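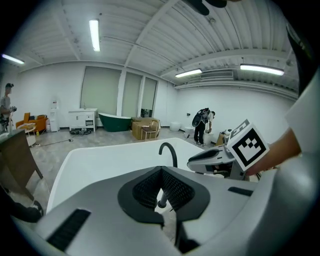
Call for participants: summer guides and collection helpers at the Gavalas Fortress Museum

Published: February 2021
Back to all opportunities

The Gavalas Fortress Museum in Zolesholm is looking for people who would like to spend part of the summer with us. The museum tells the story of the river garrison and of the families who lived beside its walls, in the town and in the villages toward Dredow. Our new permanent exhibition opens in June, and we need help before the opening and during the season.

There are two groups of places.

Guides. You will lead visitors through the lower casemates and the gunpowder store, in English and in one more language. A tour takes 45 minutes. We give you the text, but we prefer that you learn it and then tell it in your own way. Guides work four days a week, and weekends are shared between all of them.

Collection helpers. You will work in the reading room with Angeliki Pappas, our curator of documents. The museum has received 3000 letters and postcards from local families, and 555 of them still have no entry in the catalog. Helpers read the letters, write a short summary and check names of places. Knowledge of old handwriting is welcome. If you do not have it, Angeliki will teach you in the first week.

What we ask from you:
You are 18 or older on the first day of work.
You can stay for at least six weeks.
You can climb stairs – the fortress has 93 steps from the gate to the upper terrace, and there is no elevator.
You like to talk with visitors, or you like quiet work with paper. Please tell us which.

What we offer:
A shared room in the old school building, five minutes from the gate.
Lunch on working days.
A monthly allowance of 700 euros.
Free entry to the evening lectures and to the boat trip to Dredow.
A written reference at the end of your stay.

Travel costs are paid by the participant. We are sorry that we cannot help with visas, but we can send a letter of invitation if your consulate asks for it.

The program is organized together with the cultural association Senidness, which also prepares the insurance for all participants.

How to apply: send a CV and one page about yourself to Vasiliki Nikolaidis, program coordinator, through the contact form on this site. Please write "Guide" or "Collection" in the subject line. It is possible to apply for both, but then say which one is your first choice. Interviews are held online and take 20 minutes. Every applicant will receive an answer, also when it is negative.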